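Zerkratzte Kunststoffauflage über Steppdecke auf dem Couchtisch – reinigen oder ersetzen?

Forum Haushalt & Wohnen > Tische und Oberflächen

Halyna Stetsiuk
geschrieben am 7 Aug 2025

Hallo zusammen,

unser Wohnzimmertisch ist mit einer grauen Steppdecke mit weißen Sternen abgedeckt, darüber liegt eine durchsichtige Kunststoffauflage. Die Kombination haben wir vor 3 Jahren so hingelegt, weil der Tisch selbst Macken hat und ich die Sterne mag. Die Auflage war ein Zuschnitt von Sarnlow, 600 Gramm schwerer als die alte, das Material müsste Weich-PVC sein.

Inzwischen sieht sie schlimm aus. Gegenüber ist ein Fenster, und sobald Licht darauf fällt, sieht man jeden Kratzer und jeden Wischer. Ich putze mit Spülmittel und Mikrofasertuch, danach ist es zehn Minuten besser, dann kommen die Schlieren wieder. Krümel bleiben auch gern liegen, teils habe ich den Eindruck, dass sie unter der Auflage sitzen.

Meine Fragen: Bekommt man Kratzer aus so einer Auflage heraus, oder ist Polieren Unsinn? Gibt es matte Auflagen, durch die man das Muster noch erkennt? Und wie verhindert man, dass die Steppdecke darunter Feuchtigkeit zieht? Glas möchte ich eher nicht, am Tisch wird gegessen, gebastelt und auch mal etwas fallen gelassen.

Danke schon mal.

Signe Damgaard
3 Antworten hilfreich in diesem Bereich

Ich hatte bis letzten September fast denselben Aufbau, auch mit einer Steppdecke darunter. Der Reihe nach:

Schlieren. Spülmittel ist in Ordnung, aber meistens nimmt man zu viel. Ein Tropfen auf eine Schüssel lauwarmes Wasser reicht. Danach mit klarem Wasser nachwischen und sofort trocken reiben, am besten mit einem alten Geschirrtuch aus Baumwolle. Mikrofaser, die mit Weichspüler gewaschen wurde, schmiert. Glasreiniger mit Alkohol würde ich auf Weich-PVC weglassen, bei mir wurde die Folie davon stumpf und an einer Ecke hart.

Kratzer. Feine Kratzer kann man mit einer Kunststoffpolitur etwas abmildern, auf weichem Material bringt das aber wenig. Ich habe eine von Hrnčiar ausprobiert und einen halben Nachmittag gerieben. Von der Seite sah man die Kratzer hinterher genauso. Bei hartem Acryl wäre das Ergebnis vermutlich besser.

Krümel darunter. Auflage einmal komplett abnehmen, Decke draußen ausschütteln, beide Seiten der Auflage abwischen und ganz trocknen lassen. Das mache ich alle paar Wochen. Die Decke gehört dabei auch mal in die Wäsche. Wenn man die Auflage auf eine noch feuchte Decke legt, riecht es nach ein paar Tagen muffig.

Matt oder glänzend. Es gibt matte Ausführungen, sie werden oft als »satiniert« oder »entspiegelt« verkauft. Das Muster darunter wird etwas milchiger, kräftige Motive wie Sterne bleiben gut erkennbar. Gegen das Fenster ist das ein großer Unterschied. Lass dir vorher ein Muster schicken und leg es bei Sonne auf die Decke.

So ähnlich liegt es bei uns im Wohnzimmer, noch mit der glänzenden Auflage und Gegenlicht: 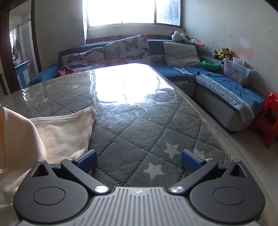

Beim Zuschneiden

Miss die Tischplatte, nicht die alte Auflage, denn die kann sich mit der Zeit verziehen. Bei abgerundeten Kanten eine Schablone aus Packpapier machen und den Bogen damit übertragen. Ich habe 13 Millimeter zu viel stehen lassen und bin ständig mit dem Ärmel hängen geblieben. Geschnitten wird mit einem frischen Cuttermesser auf einer festen Unterlage, lieber mehrmals leicht als einmal mit Druck. Eine gerollt gelieferte Auflage erst einen Tag flach auslegen und danach schneiden.

Gast aus Miltville

Nimm doch einfach eine Wachstuchdecke mit Sternen, dann brauchst du die zwei Lagen nicht. Bei Skalldale gab es welche für 16 Euro. Die sind abwischbar und spiegeln kaum.

Halyna Stetsiuk

Danke euch beiden. Ein Wachstuch hatten wir früher, das hat an den Falten Risse bekommen. Ich bestelle jetzt ein Muster in satiniert und wasche solange die Decke. Das mit dem Weichspüler könnte bei mir gut sein – die Tücher kamen immer mit in die normale Wäsche.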